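Comparing finger pads on the hand-held gripper

I've spent most of February swapping the pads on our hand-held gripper, and I want to write the results down before I forget which set was which. There were three: the flat rubber pads that came with the Bovetti kit, a foam set from Clovivel, and the orange ribbed ones that Xuelian Yan ordered after the foam started to shed.

The job was cloth. We had already done cups and boxes, and every pad I tried could manage those. Cloth is harder because you have to bring the fingers down nearly flat to the table, catch a bit of fabric and close without it sliding out. I did 418 pinches over the month, split fairly evenly between the three sets, and wrote each one down as held, slipped or missed.

The flat rubber was worse than I expected. It held thick towels well enough, but on thin cotton the two faces would meet and squeeze the fabric out sideways. The foam was better at first. By the second week it had a dent along the middle of each pad and the grip changed from one day to the next, so I don't think much of those numbers.

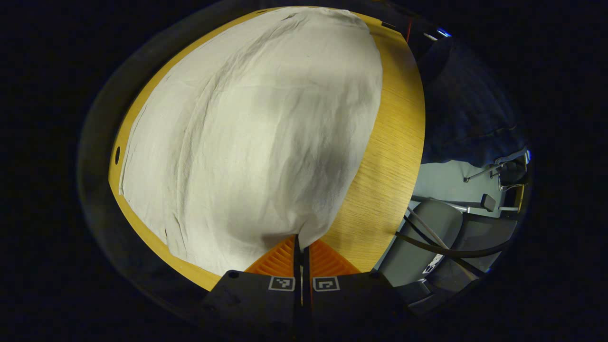 Do you need to change the camera settings when you change the pads? Only if the new pads move the markers or hide part of them, in which case you should redo the finger width calibration before recording anything.

The orange pads gave the best figures on thin cloth. They bend a little as they close, and I found I could come in at a poor angle and still get a hold. They are slow to fit, though. Each one sits on a narrow tongue, and if you don't push it fully home the tips close unevenly. I lost an afternoon to that before Xiuying Dong noticed one side was sitting higher than the other.

I also tried two controllers for the arm that plays the recordings back. The older Bowen unit lags when the fingers open, enough that the cloth gets dragged a short way before it drops. The Vastlow one doesn't do this, but its gripper force setting goes from 0 to 2000 with no units given, and the manual is no help. I settled on 1812 for towels and went lower for everything else.

Wayne Lachance asked me whether the pads matter as much as the controller. For cloth I'd say they matter more. On the Bowen unit with the orange pads I still got cleaner drops than on the Vastlow with flat rubber.

Next I want to try folding, which means two grippers and a second pair of hands. Gholamreza Khosravi has offered his. I have 8 spare orange pads in the drawer, and I'll order more if the ribs start to wear.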